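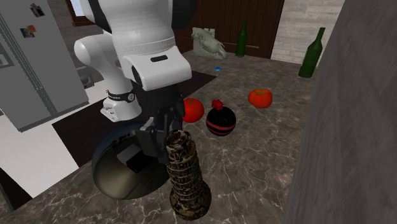 Image courtesy of Surero

MULSTEAD – If you have ever tried to teach a teenager to put the groceries away, you will have some sympathy for the people at Surero, who have spent the better part of a year teaching the same sort of thing to a robot arm, one patient lesson at a time, in a kitchen that exists only inside a computer.

The small Mulstead company said on Tue 30 March that it has finished the first full set of lessons for its kitchen project, which goes by the name of Cilodura. The set holds 233 demonstrations, and every one of them was given by a person sitting at a desk with a hand controller, steering the simulated arm through a chore from start to finish while the software kept a record of each turn of the wrist and each squeeze of the gripper.

The chores themselves are the kind most of us do without a thought. Pick up a tomato and set it down somewhere else. Move a bottle back from the end of the counter. Reach past one thing to get at another without knocking anything over, which those of us with crowded kitchens know is harder than it sounds (and the team will happily tell you it is a good deal harder still when you are doing it through a screen).

What makes the rendered kitchens rather charming to look at is the odd company those tomatoes keep. On one marble countertop, a pair of them share the space with a black ball with red stripes, two green glass bottles, a pale skull sculpture that looks a bit like a horse's, and a tall tiered tower done up in what could pass for snakeskin. The white arm comes down into the middle of it all with its black gripper right beside the tower, and a big glossy bowl sits close by. There is a refrigerator off to the side with a couple of little things stuck to the door, just like at home.

The jumble is deliberate, the company says. A robot that has only ever practiced on a bare, tidy counter tends to get flustered by a full one, so the kitchens are dressed with all sorts of objects in all sorts of shapes, and the furnishings, colors and surfaces are changed from one lesson to the next. Surero says it has built 24 kitchens so far, some roomy and some so narrow that the arm has hardly any place to swing its elbow.

Giving a lesson takes some getting used to. The person at the controls holds a grip about the size of a television remote, and as the hand moves, the arm on the screen follows. A trigger under the index finger closes the gripper. Newcomers nearly always go too fast, the team reports, and then overcorrect and go much too slowly, and it usually takes an afternoon or two before the movements begin to look like something you would want a machine to copy. Lessons are capped at 90 seconds apiece, partly to keep people from dithering over the approach and partly to spare their wrists.

Not every lesson makes the cut, either. A demonstration in which the tomato gets dropped is set aside in a separate folder, along with the ones where the person changed their mind halfway through. The set-aside folder has its own uses, and the company has kept 159 of those recordings in the hope that they will help the software learn to tell a good grasp from a poor one before it commits to lifting. They are not counted in the main set.

Part of the work has been shared with Rashti, a training workshop on the other side of town that teaches people to run factory equipment. Trainees there have been taking turns at the controls on slow afternoons, and Surero says their lessons are among the smoothest in the collection – years of easing heavy loads onto narrow shelves apparently carry over quite nicely to easing a make-believe tomato off a make-believe counter. Several of them have asked to keep going now that the first set is done, and the company has been glad to say yes.

Next comes the part everyone has been waiting for, when the arm is left to try the chores by itself using what it picked up from its teachers. The early tries will stay in simulation, where a dropped bottle costs nothing and a counter can be put back in order with a click. If those go well, the company plans to move over to a real arm in a real kitchen at its Mulstead workshop in September, starting with soft objects and working up to glass only when the team feels ready for it.

People who would like to have a go at the controls themselves will get their chance before then. Surero and Rashti are planning an open evening at the workshop, with two desks set up and someone on hand to help first-timers find the trigger. No experience is needed, children are welcome with a grownup, and any lesson good enough to keep will be added to the next Cilodura set if the visitor agrees to it. The date will be posted on the workshop door and on the company's website once the room has been booked.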